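How people in Vernarville really use their front rooms
Student project report, second-year Housing and Everyday Life module

1. How the project began

When I first moved to Vernarville I lodged for a year with a retired dressmaker, and her front room was the best room in the house, with the good chairs and the good light, and we hardly ever set foot in it. Everything took place in the kitchen: the bills, the crosswords, the long arguments with her sister on the telephone. I have wondered ever since how many other households live the same way, and when the module asked us to choose a question about ordinary homes I already had mine.

The question I settled on was a simple one. In a home where the kitchen opens straight into the living space, do people spend their time differently from people whose kitchen has a door they can shut?
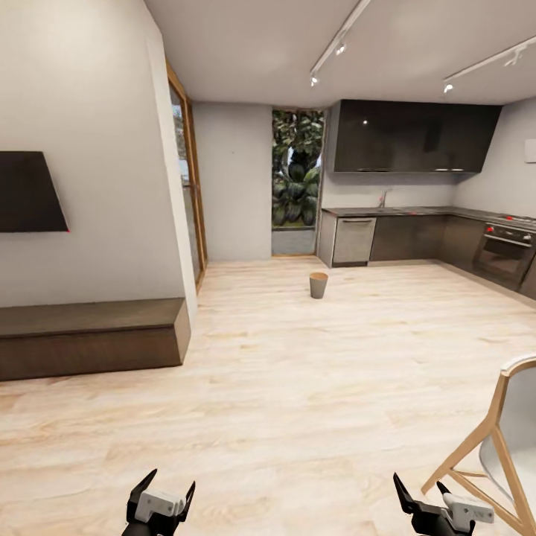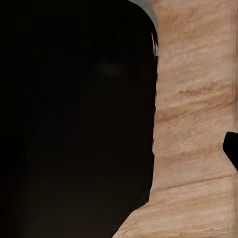
My tutor, Raymonde Charbonneau, warned me early on that "living space" would give me trouble, and she was quite right. One family called it the lounge, another the front, another simply "in there". In the end I let everybody use their own word and kept a little glossary at the back of my notebook so that I could follow what I had written down.

2. The two streets

I chose two streets that sit close together but were built a long way apart in time. Lullar is a row of older terraced houses running down towards the river, nearly all with a closed kitchen at the back and a narrow passage to reach it. Carré is a newer development of flats on the old brewery land, where the kitchen and the living area share one floor from wall to wall.

I put a note through the doors in both streets in December, which I would not recommend to anyone following me, as it went in among the Christmas cards and takeaway menus and a good many were surely thrown out with them. All the same, 20 households wrote back or rang me, and 13 of those kept a diary to the end. I am very grateful to every one of them, particularly the gentleman at the top of Lullar who filled in both sides of each sheet and then went on up the margins.

3. What I asked people to do

Each household kept a paper diary for 3 weeks. At breakfast, at six in the evening and at bedtime they wrote down which rooms were in use and what for. I asked for plain words and no tidying up, so "sulking" and "looking for the scissors" were both perfectly good entries, and both of them appear more than once!

After that I visited each home for a cup of tea and a chat, usually lasting an hour. I had a list of questions, though I confess that I often lost my place in it. The best conversations tended to come once I had put my pen down, and I would scribble the gist on the bus home.

When the diaries were all in I had 1,674 separate entries to read through. I sorted them by hand under headings such as eating, work, visitors, rest and children's play, then typed the totals into Adus, the table program we have in the college library. It took me most of the spring break and rather a lot of toast.

4. What the diaries showed

I had expected the Carré households to spread themselves evenly over their big shared rooms. They tended to bunch up instead. Evening after evening the diaries put everybody at the kitchen end, even when the meal was long over, with homework and sewing and laptops all pushed up together on whatever surface was nearest the kettle. One mother wrote "all of us here again, don't know why" three evenings running.

In Lullar the picture was more mixed than I had guessed. The closed kitchens were busy, certainly, but the front rooms were used much more than my old landlady's ever was. People went in there to be by themselves. A shift worker read in his before leaving at half past nine, and a girl revising for her exams took hers over so completely that her parents had begun knocking.

The subject that came up most in the chats was noise. Carré people spoke of the extractor fan, the washing-up and the television all competing, and several had come to quiet little agreements about who could run what and when. Lullar people talked about smells, oddly enough, and were proud that a fried supper stayed where it was fried.

Visitors made the biggest difference of all. Both streets said they tidied before company, but in Carré it was described as a proper chore, with the whole floor to clear before the bell rang. In Lullar you shut a door on it. One lady told me she had not let a guest into her kitchen for years and had no plans to start.

5. Where the work falls short

Thirteen households is a small number, and they were the willing ones. I suspect that people who are fond of their homes are more likely to keep a diary about them. The time of year will have mattered as well. Nobody sat out on a balcony or a back step, and the older houses are cold, so some of what I have put down to walls and doors may only be people following the warmth.

I also made a mistake with the bedtime entry. Families with small children took it to mean the children's bedtime and couples took it to mean their own, so the late evening is patchy and I have left it out of the main totals. The separate table is in the appendix for anyone who would like to see it.

6. If I did it again

I would ask about money, which I was too shy to do. Two people mentioned heating only one room, in passing and a little awkwardly, and I let it go by when I ought to have asked more. I would also like to return in summer with the same diary sheets and the bedtime question put right. Four of the Lullar households have already said they would have me back, and the gentleman with the full margins has asked for larger paper.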